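Bench Two, Before and After the Arm

Pendwood site news / Gallery
Posted March 10, 2025 by Tineke Van Damme

Quick one from the board room, I have a handover at two so excuse the shorthand. People on the other floors keep asking what changed on bench two since the Lusar cell went in, and whether anybody lost their seat over it. Nobody did. The jobs moved around though, and some of us like the new shape of things more than others do.

Old way: board out of the tray, flip, look, sticker, back in the tray. All shift. By Thursday your thumbs knew about it. I did that for six years and I won't pretend I miss it.

New way: arm does the pick and the put down. People do the looking and the deciding. Also the paperwork, which has grown, sorry to say. Every reject now gets a line in the log and a reason code, and there are 59 reason codes. We use maybe a dozen. Ní Mhurchú's team has promised us a shorter list. Still waiting.

What got better. Evening shift goes home with less wrist trouble. No more double handling between us and test. Training on the cell is 60 minutes, then half a week sitting next to someone who has done it, and that half week is where you learn most of it.

What got worse, or at least different. It's quieter. You used to talk across the bench and now you're watching a screen half the time. Breaks don't line up anymore becuase one person has to stay with the cell. And when it stops it stops, you can't just work faster for an hour to catch up like before. A few of the older hands have said they feel like they're minding it instead of doing the job. Fair point, and it came up at the last floor meeting so it's in the minutes.

Batch size stays at 200 for now. The Biltuvine order will be the first big one to go through start to finish on the new setup, 3981 boards. Ask me how I feel in a few weeks.

Couple of housekeeping things while you're here:

Sign up sheet for cell training is by the lockers. Both shifts please, last time it was all days.

If a board looks wrong to you, pull it. You don't need the screen to agree. Write the serial down in full, no shortcuts, test can't trace it off the last four digits.

Hand lotion stays off the bench. Yes still. Yes even the unscented.

Rotation is two hours on the cell then swap, and if your swap doesnt show up come find me, don't just sit there for four.

More pictures when I get a minute. Click to enlarge.

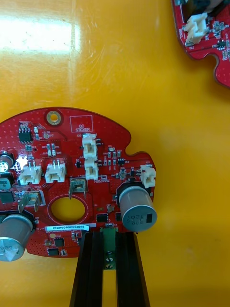 Red board on the yellow top, gripper fingers either side of the green terminal block. Serial 25DRV040022C0076.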